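Put the sleeve on the maintenance schedule

I have an opinion about gloves. If you look after a robot with hands, you probably have one too, and I suspect it's the opposite of mine, so hear me out before you write in.

Most of the setup notes I get handed treat the covering on a robot hand as clothing. Calibrate the arm, check the joints, load the program, pull the cover on, go. It sits at the bottom of the list next to "wipe down the counter." I did it that way myself for ages! Then I spent a long August on the Hourani job, a humanoid working at a counter, and came home convinced that the cover belongs near the top.

A knit cover is a spring. A weak one, sure, but it pulls on whatever it's stretched across, and it pulls differently depending on how it's bunched. Slide it back over the knuckles and you get thick folds sitting right where the hand wants to bend. The fingertips are free and everything looks tidy from the front, but the back of the hand is wearing a rolled-up sock. When a close command comes up short, that's the first place I look now. I used to go straight to the finger motors (and lose a morning). 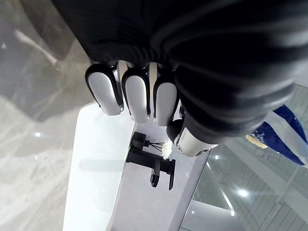

Covers on, covers off, pick one

My rule is that you tune the grip in whatever the hand is going to wear, at the length it's going to wear it. Bare tips and covered tips are two different hands. Hard plastic slides on a glossy tabletop and fabric drags, and a paper cup will forgive one squeeze setting and fold up under the other. Ruth Flores, who taught me most of what I know about this stuff, thinks I'm being fussy. She tunes bare, adds a fixed margin for the glove and moves on, and I'll admit her robots work fine. But she also changes her gloves on a strict count, every 800 grips, and writes it in the Truninano log. People copy her margin and skip her log. A stretched-out glove doesn't deserve the same margin as a fresh one.

Then there's the two-object grip, my favorite argument. I like to test a hand with a cup and a small bottle together, because one is wide and light and the other is narrow and slips down between the fingers. A single cup tells you the hand closes. Put a second thing in there and you find out whether each finger is doing its own share, and whether the glove is bridging a gap it shouldn't. Do it over the counter, too, with the arm stretched well out, the way it'll have to work. Tuning with the elbow tucked in at the robot's side is cheating, and I've done it, and I paid for it.

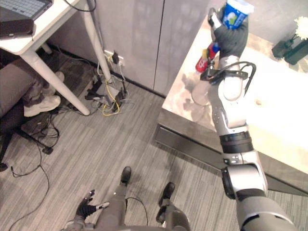
Now about the cables

Same complaint, different part. A loop of cable at the wrist is fine, and you need some slack or the wrist can't turn. What I object to is slack that gets set once and never looked at again. My habit is to run the wrist to both ends of its travel, slowly, 40 times, watching the loop and nothing else. It takes 2 cups of coffee and it's very boring. If the loop brushes the glove on the way around, it'll work the fabric loose eventually, and you're back to the sock problem.

The floor matters as well! Power leads, adapters, that one long cable that always ends up wandering off toward somebody's feet. On the Usia job we gave the floor five minutes at the start of every shift and I'd fight to keep those five minutes. Ekau wanted them cut to save time. I said cut my lunch first.

So that's my pitch. Move the covers up the list, give them a line in the log, and retune when you change them. Ruth read a draft of this and sent back a single comment, asking how old the gloves on my own bench robot were. I've ordered a new pair.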